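Niner is a street handball game from the port town of Werkutura, and I've been hooked on it since I was a kid. Two teams of 4 play on a court 20 meters long - no goalkeepers, and no catching with both hands!

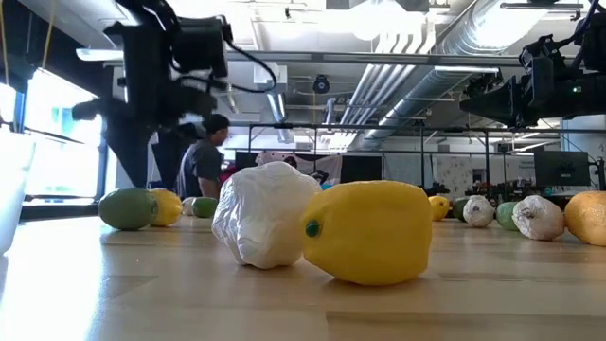 Imitation lemon and garlic on a wooden tabletop.

Zerrin Oral wrote down the first rules one March, and my old club, Brandomine, still plays by them (mostly). The league now has almost 310 players in 2 divisions.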